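Trying two grippers on a relay panel in the simulator

Updated 7/27/21

Before I bolt anything to a real arm, I like to run the same job in simulation with each gripper and see which one gets in its own way. My test job is a relay panel, the kind with a red light you have to track down and parts packed close on a rail.

Start by parking the arm near the top of the rail. Don't close the fingers yet! Just look at how much room you've got next to the wires.
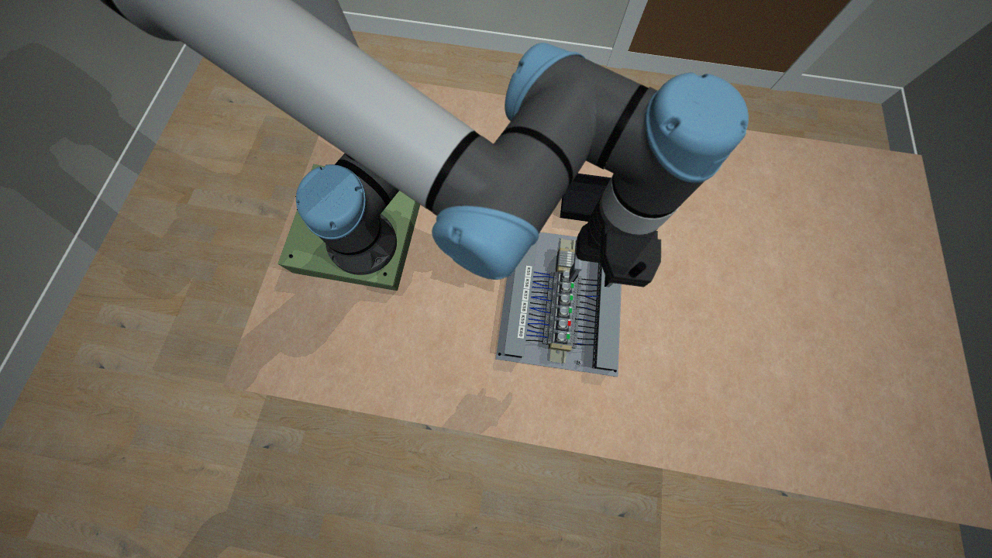

Next, load your first gripper. Mine was the Hirkari, and I set the approach speed to 13 and left the force alone. Jog it down in small steps and stop every time a finger gets close to a neighbor – the fingers matter less than the body, which is wider than you think (I hit the duct twice).

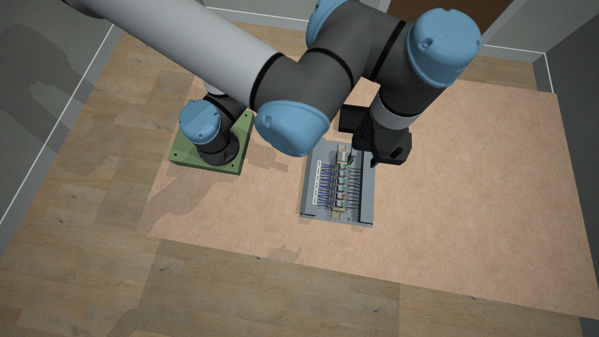 Then swap to the Zekon and reset the tool offset. I forgot, and spent an evening blaming the controller until Geert Peeters asked me what number I had in there. It was 297 and it should have been 291. Oops.

Last thing, try a pose over the tray with the fingers pointing straight down, and save it as its own waypoint so both grippers get the same test.

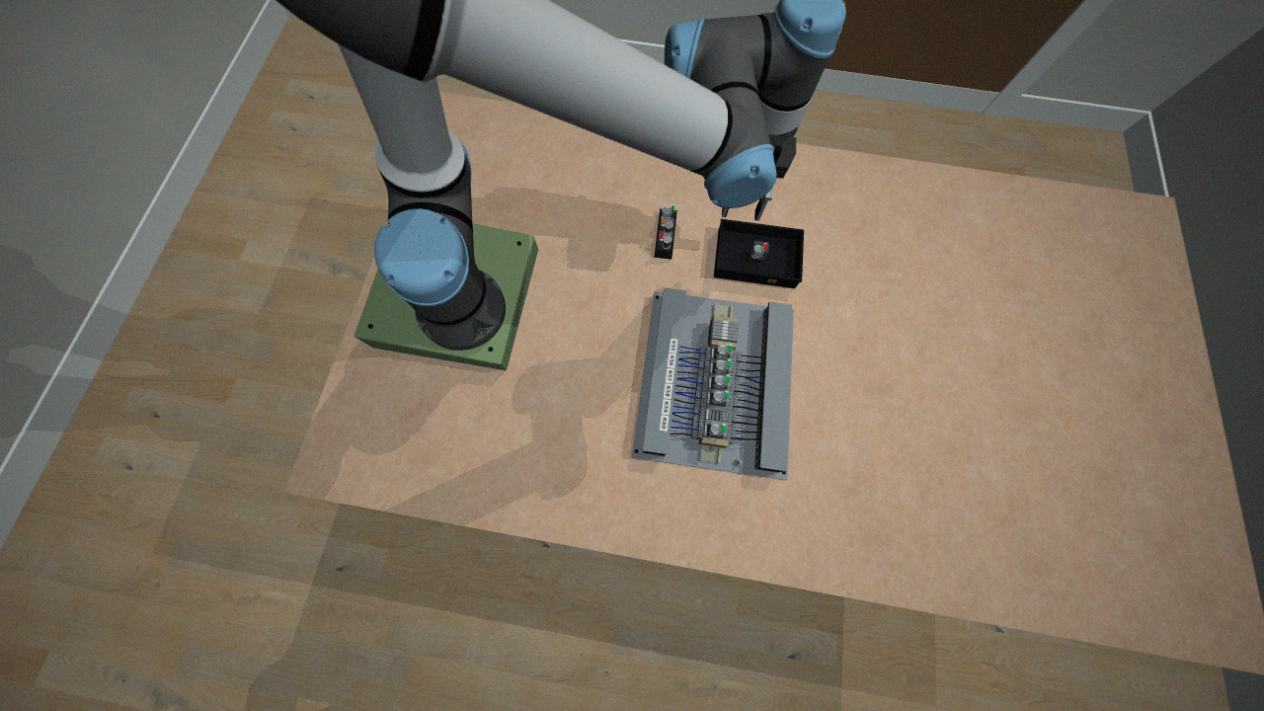

Fingers over the black tray, with the small gray part inside

I'm leaning toward the Zekon, but I want to repeat all this in September with the longer fingers.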